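聊动画聊到茶凉:和维韦克·塔库尔谈《灯塔羊》

维韦克迟到了二十五分钟,进门第一句话是:“对不起,我在地铁上重看了第二幕,坐过站了。”

我一下子就不生气了。一个导演,片子都上映两个月了,还会在地铁上拿手机重看自己的第二幕,而且看到坐过站,这种人我愿意等他一个小时(真的,我带了书)。

先给没看过的朋友补一下。《灯塔羊》是一部八十二分钟的动画长片,讲的是一座叫潘德尼斯的小岛,岛上有一座灯塔,守塔的是一只老山羊,叫约希。约希的孙女不想守塔,想去对岸的大城拉萨特港唱歌。老山羊有一天晚上把灯点错了颜色,一条运盐的船在雾里拐进了岛后面的浅滩,船上下来一群海鸥,领头的那只穿着船长的旧外套,说这座岛从今天起归它们管。后面的我就不讲了,讲了维韦克要打我。反正是个给小孩看的故事,我带着六岁的外甥去看,外甥笑了一路,我哭了两次,一次是因为剧情,一次是因为配乐。

我们约在一家卖奶茶和咖喱角的小店,下午三点,店里很吵,录音里有一半是炸锅的声音。以下是我听着炸锅整理出来的。

我先问他,为什么是羊。

“因为我不会画狗,”他说,说完自己先笑了,“是真的不会。我在学校的时候,老师让我们画一个月的狗,我画出来的全像马铃薯。羊就很宽容,羊的脸本来就有点怪,眼珠是横的,你画歪了,别人觉得你是故意的。”

他说最早的约希其实是一个人,一个退休的老邮差,剧本写了四稿都是人。后来是编剧妮兰·迪克西特在第五稿里把所有人都换成了动物,连招呼都没打,直接发给他。

“我打开文件,第一行写着‘老山羊约希在嚼一张账单’。我看了三遍,给她回了一个字:行。”

妮兰那天本来也说好要来,临时来不了,她后来给我发了好几段语音,每一段都很长,我把有意思的摘在这里。她说老邮差那几稿的问题是太让人难过了:“一个老头,孤零零住在塔上,孙女要走,你怎么写观众都觉得应该报警,或者应该叫社工。换成一只山羊,他就可以很倔,可以踢人,可以把孙女的乐谱吃掉。你会原谅一只吃乐谱的山羊,你不会原谅一个吃乐谱的邮差。”

我听到这里在厨房里笑出了声。吃乐谱那场戏是我外甥最喜欢的,回家以后他学了一个星期,拿作业纸学的。

说回维韦克。他在斯库索普长大,那是个河边的镇子,小时候镇上有一家电影院,只有一个厅,三百个座位,夏天停电的时候观众不走,坐在黑暗里等电来,等的时候就互相讲刚才看到的剧情,讲着讲着就讲成别的故事了。

“我到现在都觉得有些片子的结局是我们自己编的。我长大以后找来重看,结局跟我记得的完全两样,我还挺失望的,我们编的那个好多了。”

我问他比如哪部,他死活不说,说怕得罪人。

这个停电的电影院,其实就在《灯塔羊》里面。第二幕,海鸥们把岛上的灯都拆了,羊群挤在谷仓里,小山羊们开始轮流讲灯塔是怎么来的,每一只讲得都不一样。画面也跟着变,有一段是剪纸,有一段像粉笔画,还有一段全黑,只有声音。我当时坐在影院里,全黑的那几十秒,前排有个小朋友大声问:“停电了吗?”全场都笑了。

我把这个讲给维韦克听,他高兴得拍桌子,奶茶洒出来一点。

“每一场都有人问!每一场!我们试映的时候,放给四百个小学生看,那一段黑下来,有一半的孩子在叫。发行那边的人很紧张,跟我说能不能加一点点光,加一只眼睛也行。我说一只眼睛那更吓人吧?你想想,全黑里面一只横着的眼珠。”

后来没有加。不过他承认自己也让了一步,那段原来有一分半钟,现在剪掉了一大半。

“剪的时候心疼吗?”

“疼。但是阿肖克说得对,他说黑的地方不用长,孩子自己会把它记长的。”

阿肖克·德维韦迪是这部片子的剪辑,也是维韦克嘴里出现次数最多的名字。两个人合作过三部短片,吵架吵得整层楼都知道。维韦克说他们有个规矩,谁先提高嗓门谁去买吃的,所以做这部片子期间他胖了,阿肖克没胖,你们自己推理一下是谁在喊,又是谁在吃。

(我后来推理了一下,觉得这个逻辑有问题,买的人不一定是吃的人。下次再问他。)

然后我们聊到配音。我是配音爱好者,这一段我问得特别细,维韦克大概有点烦我。

给老山羊约希配音的是胡尚·法拉希,一个演了半辈子话剧的演员,之前从来没有进过动画的录音棚。维韦克是在一出戏里看到他的,他在那出戏里演一个看门人,总共只有四句台词。

“他说第二句的时候我就知道是他了。他说话之前有个停顿,很短,好像在想要不要浪费这口气跟你讲。约希就是这样的。”

录音也不是一上来就顺。话剧演员习惯把声音送到最后一排,头一天的录音全都太满了,像一只山羊在竞选议员。维韦克想了很多办法,让他坐着录、让他躺着录,最后有用的办法是给他一把生菜。

“让他嚼着说。他一嚼东西,人就松下来了,台词含含糊糊的,特别好。有些句子我都听不清,但是我听得懂。”

生菜的声音后来也留在片子里了,现在你去看,约希吃账单的时候,嚼的其实是生菜。这件事我一定要写出来,我觉得这是全片最重要的幕后消息!

反派那只海鸥船长就完全是另外一种做法。配音的是普什帕·考希克,她本来是来配羊奶奶的,试音间隙她在走廊里学食堂大姐催人还盘子,学得太像,全剧组都听见了。维韦克当场请她试了海鸥。

“她问我这个角色是不是坏人。我说是。她说那我不能配坏,我要配成一个觉得所有人都在给她添麻烦的人。我觉得我那天学到的东西,比剧本会议上学到的多。”

我完全同意。海鸥船长最吓人的地方就是她很讲道理。她接管岛以后的第一件事是贴告示,规定羊几点可以叫。她不吼,她叹气。我外甥看完以后跟我说,她像他们学校管午睡的老师。我觉得这是很高的评价,但是我不敢转告那位老师。

我给普什帕打了个电话,就聊了十分钟,她那边在接孩子放学。我问她海鸥那一声标志性的叹气是怎么来的。

“我妈,”她说,“我妈打开冰箱发现没人买鸡蛋的时候,就是那个声音。我录完放给她听,她听完说这个人真没礼貌。”

再说音乐。《灯塔羊》里有五首歌,孙女唱了三首,羊群合唱一首,还有一首是海鸥们唱的,歌词全是规章制度。我个人最喜欢规章制度那首,回家路上哼了一路“第七条,禁止倚靠栅栏”。维韦克说那首歌差点被删掉,因为有人觉得小孩听不懂。

“小孩怎么会听不懂规定?小孩一天到晚听的都是规定。大人才听不懂。”

那首歌的词是妮兰写的。她在语音里交代了来源:她住的那栋楼,电梯里贴了一张守则,一共十九条,第十二条和第四条互相矛盾。她每天坐电梯上下,读了三年,终于用上了。

聊到这里我们又点了一轮咖喱角,他吃了四个,我吃了两个,第五个他推给我,说导演要克制。 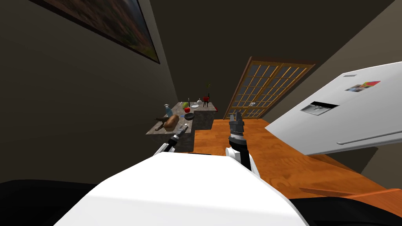
厨房一角

我问了一个很多读者托我问的问题:结尾孙女到底有没有回岛上?最后一个镜头是灯塔亮了,但是我们看不见点灯的是谁。

维韦克喝了很久的茶。

“我和妮兰的答案不一样。所以拍成了这样。”

我说那你的答案呢?

“我的答案是没回去。我自己从斯库索普出来以后,每次都说明年回去住,到现在也没有。可是灯还是亮的,灯有别人在点。我觉得这个挺好的,我不觉得难过。”

妮兰的答案我也问到了,她说当然回去了,而且带了一整支乐队,灯是鼓手点的。她说得特别笃定,连鼓手是什么动物都告诉我了(是一只獾)。我觉得他们两个应该各拍一个结局,我两个都买票。

观众的反应他看得很仔细。片方做了一个留言活动,让孩子们给约希写信,收到三千八百二十五封,他说他在慢慢读,一晚上读一叠,读的时候旁边要放纸巾。

“有个孩子写,亲爱的约希,我爷爷也会点错灯。就这一句,后面画了一只羊。我那天晚上就没再往下读了。”

他说这句的时候炸锅正好停了,所以录音里特别清楚。我也没接话,我们两个都去看菜单。

片子里老山羊点错灯那场,我第一次看的时候以为就是个笑话。他拿起红灯罩,又拿起绿灯罩,比一比,放下,再拿起来。观众都在笑。第二次看我才注意到,他在放下绿灯罩以后,往楼梯口看了一眼,那是孙女平时坐的地方,那里没有羊。就那一眼,不到两秒,我就完了。我问维韦克,第一次看就应该看出来吗?

“看不看出来都可以。看出来的人晚上会给爷爷打个电话,没看出来的人笑了一下,也没吃亏。”

动画师画那一眼画了很多遍,据他说最难的还是眼珠的问题。横着的瞳孔,往旁边看的时候不太像在看东西,像在发呆。最后的办法是让耳朵先动,耳朵转过去了,眼睛再慢半拍跟上。我听完又跑去看了第三遍,就为了看耳朵。是真的,耳朵先动的。请大家都去看耳朵。

也聊了几句不好听的。有影评说海鸥占岛那条线收得太快,前面铺了那么久,最后十分钟就解决了。我自己也有点这个感觉,就老老实实问了。

他没躲。“是快了。我们原来有一场羊和海鸥的谈判,在退潮的沙滩上,谈了很久,大家轮流发脾气。分镜都画完了,后来时间不够,钱也不够。阿肖克拿剩下的画面想剪出一点谈判的意思,剪了一个星期,跟我说,没有就是没有。”

那场戏的分镜以后会不会公开?他说想做成一本小册子,送给写信的孩子,能不能做成还不知道。要是做成了请给我留一本,我也可以写信,我今晚就写。

我又问他下一部。他本来说不能讲,过了五分钟自己憋不住,讲了。还是动画,还是动物,故事发生在拉萨特港,就是孙女要去的那座城,但是主角换成了一个在港口修钟的刺猬,胆子很小,一响铃就缩成一团,所以他修的钟全都不响。羊会不会出现呢?他说街上可能会有一张演唱会的海报,贴在很远的墙上,眼尖的人自己找。

“那海报上是谁?”

“你看,你又问结局。”

我说那鼓手呢,海报上有没有一只獾?他愣了一下,问我妮兰是不是又到处讲那只獾。我没有出卖消息来源,虽然前面已经全写出来了。妮兰对不起。

新片现在还在写第二稿,胡尚已经答应来配一个角色,据说是一口老座钟,台词比看门人还少。普什帕也会来,角色没定,她提的条件是这次不要再让她妈听到。

我们从店里出来的时候快六点了,维韦克要坐地铁回去,我陪他走到站口。他问我外甥现在还吃作业纸吗,我说不吃了,现在改成叹气了,打开冰箱就叹。他在扶梯上笑得很大声,前面的人都回头看。

《灯塔羊》还在放,场次不多了,大多排在上午,带小朋友的正合适。片尾字幕请坐完,规章制度那首歌在字幕后半段还有一个合唱版,唱到第十九条。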